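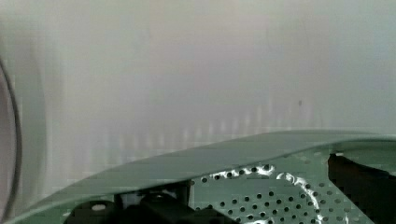 Hanneke Wuyts

The open day at Bomik ran from ten until four on Thu 10 May, and I got there a little after eleven. The building is on the edge of Midtbø, past the tire place, and the parking lot was already full. I left the car by the road and walked in through the loading door, where Frøydis Westerberg was handing out name stickers and a floor plan.

Bomik tries out kitchen goods for shops and schools. Makers send in bowls, strainers, small ovens and so on, and the staff use them, wash them and write down what they find. The company has 3000 items on its shelves, sorted by what they are for and not by who made them. You can walk the aisles on your own, but the rooms at the back are shown in groups, and my group had to wait 30 minutes.

Vidar Söderlund took us around. He started with the dishwashers, which run day and night. A plastic item goes through 300 washes before anyone writes a report on it. He passed around a strainer that had finished its washes and a new one of the same kind. The old one had gone a bit chalky on the outside and the handles had more bend in them. The holes looked the same to me.

Next came the room with the tables. The things on them are put together the way a family might leave them after lunch, with sauce, plates, strainers and cups all out at once. Vidar said goods get judged differently when they have to share space. A colander with a wide rim is easy to pick up, but it takes up a lot of table – he thinks makers forget this.

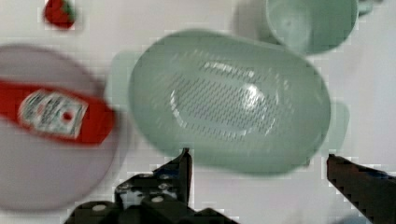
Colander and cup in mint green, with a ketchup bottle lying on a plate to the left.

I asked about the color, as I have been looking for a green colander for my own kitchen. Pale green is popular again, according to Vidar, and much of what came in after October was some shade of it. He would not say which one he would buy.

Small play pieces are used along with real kitchen goods, mainly for the school orders. Margarida Sequeira, who looks after that side, told us that teachers want sets where a child can lay a table, cook and clear up with the same few things. Fruit is the part that goes missing first, so she asks makers to sell it separately. One of them, Plesolgate, now does.
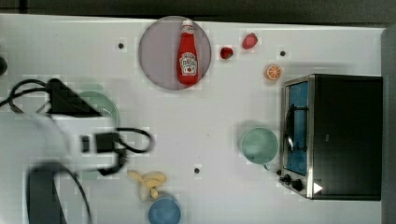 Toaster ovens get a shelf of their own in the aisles, near the exit. I spent a while there opening and closing doors. Some handles run the full width of the door and some are short, and I liked the long ones better. The knobs on the cheaper models turn too easily for my taste.

Lunch was soup and bread in the canteen, 60 kroner, cash or card. There was a long line at noon and none at one. The restrooms are up a flight of stairs, but there is an elevator behind the front desk if you ask for it.

The small shop by the door sells items that have been tested and are still fine to use. I bought two cups and a bread knife. The colanders had sold out before I got there, and Frøydis took my number in case more are put out.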